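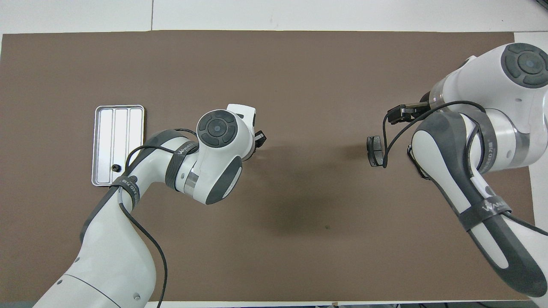 A sorting tray (also parts tray, bench tray or divided tray) is a shallow open dish split into compartments, used on a workbench or table to keep small items apart while a job is being done. Writers on the subject tend to claim more for it than it can deliver. The usual metal form is a rectangle with rounded corners, a raised rim and thin ridges running along its length, most often making three long compartments, and it is commonly set down on a mat, as with the silver one on the large brown mat, where a small black object, likely a nut or a screw head, sits near the lower end of the leftmost compartment. Trays of the kind are sold for repair work, sewing, model making, jewellery, bead work and the serving of snacks, frequently under different names and at different prices.

Name

There is no agreed name. "Sorting tray" is the commonest in hobby writing, while "parts tray" is preferred in garages. "Divided tray" is a kitchen term that has drifted onto the bench. The collector Aled Sayce, who wrote a short guide to bench goods, held that a true sorting tray must have fixed dividers and that anything with removable ones is a box without a lid. Few other writers have taken this up, and Sayce himself used the words loosely in his later pages. The claim that the name comes from the sorting of printers' type is repeated on several hobby sites, none of which gives a source.

Form

The parts that matter are the rim, the floor and the dividers.

The rim keeps items from rolling off. A rim of even a few millimetres will stop a washer, though it will not stop a ball bearing that has been dropped from a height. Makers often call a rim "spill-proof". No open tray is spill-proof, as anyone who has caught one with a sleeve will know.

The floor may be flat or slightly dished. A dished floor makes it easier to slide a small screw up the side with a fingertip. A flat one is easier to stack and to wipe. Rounded corners are usually explained as a comfort feature, but in pressed metal they are at least as likely to be a matter of how the sheet is formed, and they also happen to leave fewer places for grit to collect.

Dividers come in two sorts. Tall walls, found mostly in plastic trays, keep things properly apart. Low ridges, usual in metal trays pressed from one sheet, mark out the compartments but can be hopped over by any light item when the tray is bumped. A low-ridged tray is best thought of as a set of labelled areas. People who need real separation use cups.

Number of compartments

Three is common, and four and six are easy to find. A good deal has been written in favour of three, some of it strange. Houshang Rahimi argued in a handbook for repair learners that three matches the natural stages of a job (parts taken off, parts cleaned, parts ready to go back). Plenty of jobs do not have those stages. Changing the battery in a clock has none of them. Rahimi's scheme is still taught in evening classes in Climley and may be useful to people who like a fixed routine, but there is no good reason to think the number came first and the theory followed from it. A tray of a certain width will hold three fingers' worth of compartments, and that is probably the whole story.

Materials

Metal trays are valued for being easy to clean and hard to stain. They are also noisy, they show scratches, and a shiny floor throws back the light of a bench lamp so that a silver screw in a silver tray can be surprisingly hard to see. Dark parts show up well on bright metal, and bright parts do not.

Plastic trays are quieter and come in colours. Solvents can mark them. Wooden ones are sold mainly to bead workers and look handsome on a shelf.

Magnetic trays are a separate group. They hold steel parts firmly, even when tipped, and are widely praised. The praise should be read with care: they do nothing for brass, aluminium, plastic or stainless parts of the less magnetic kinds, they gather steel dust that is tiresome to remove, and they can leave a small screwdriver faintly magnetised. Some workers want that and some very much do not.

Use with a mat

A tray is often used on top of a bench mat, and the two are sometimes sold as a set. The mat does most of the work. It deadens the sound, stops the tray from sliding, protects the table and slows down anything that is dropped. On a smooth white tabletop a loose nut can travel a long way, while on a mat it tends to stay near where it fell, provided the mat is large enough to cover the place where hands are working.

Colour is argued over more than it deserves. Brown, green and grey mats are all said to be "restful". A plain mid-tone surface does make both pale and dark objects easier to pick out than a patterned one, and there the useful advice stops. A mat that nearly covers the table, with only a margin of bare top left showing, is generally more help than a small one in a better colour.

Setting out

Most guides give some version of the following:

– the tray goes on the side of the hand that is not holding the tool
– the long compartments run away from the worker, so that each can be reached from the near end
– parts are placed in order from left to right
– one compartment is left empty for things that turn up unexpectedly

The last of these is sound. The first is contested. Fitzgerald Iwasaki, in a manual for camera repairers, put the tray on the tool side and told his readers to lay the tool down before touching a part. It is slower and he admitted as much. The left-to-right order is a habit of people who read that way, and readers of other scripts have reported no trouble in doing the opposite.

Claims about speed

The best-known figures come from a trial run by the workshop supplier Sekon, which reported that learners using a divided tray finished 86 more assemblies over a season than learners working from an undivided dish. The number is quoted everywhere. The trial is less impressive up close: the group with the divided trays had also been given new lamps, the total for the season was 567 assemblies in one group and was not printed for the other, and the company sold the trays. Farzad Arabzadeh asked for the working papers and was sent a brochure.

A smaller study by Arabzadeh at the Golestani training rooms followed 367 simple strip-downs and found little difference in time between divided trays, saucers and an egg carton. There was a difference in lost parts, with the saucers doing worst, but the saucers were also the smallest of the three and had been put nearest the edge of the table. Arabzadeh noted this himself. The study has been cited both for and against divided trays, usually by people who have read only the first page.

[citation needed] A figure of almost 700 screws "lost per household per lifetime" appears in advertising and should be ignored until somebody explains how it was arrived at.

Search Wikico Go Advanced search

Care

Metal trays are washed in warm soapy water and dried with a cloth. Abrasive pads dull the surface, and on a tray that is too bright under a lamp this may be counted as an improvement. Oil left in the angle between floor and divider goes sticky and picks up fluff, so a cotton bud is handy there. Bent ridges on thin trays can be pressed back with the thumb but rarely end up straight.

Food trays and bench trays are often the same article. Once a tray has held solvent, solder or grease it should not go back to the kitchen, however well it has been scrubbed. Marking the underside is the usual way to keep the two apart. Marks in felt pen wear off.

Collecting

There is a modest trade in older trays, chiefly those stamped with the name of a dental or watch supplier. Anselmo Marinho's price list is the standard reference, mainly for want of another. His datings rely on the shape of the rim, with a rolled edge taken as early and a plain folded edge as late. Both kinds appear side by side in the same supplier's catalogues, so the method is doubtful, and sellers who quote "Marinho early" should be asked what else they are going on. Trays with an engraved owner's name are said to fetch more. Whether they do depends a good deal on the name.

Criticism

Apart from the matter of speed, the main complaint is that a tray encourages people to sort by kind when they ought to sort by place. Four screws that look alike may have come from four different holes and may differ in length by half a millimetre. Put together in one compartment, they are tidy and useless. Iwasaki advised drawing the object on paper and setting each screw on the drawing where it belongs, with the tray kept for springs and anything likely to roll. Phone repairers do much the same with printed magnetic sheets.

A second complaint concerns trays with many small compartments, in which the square corners are too tight for an adult finger. Tweezers are then needed, and are often included in the price.

See also

Bench mat
Egg carton (other uses)
Magnetic dish
Muffin tin
Watchmaker's tray

Last edited in June. Parts of this article may rely too heavily on suppliers' material.

Contact Wikico | © Wikico contributors | Back to top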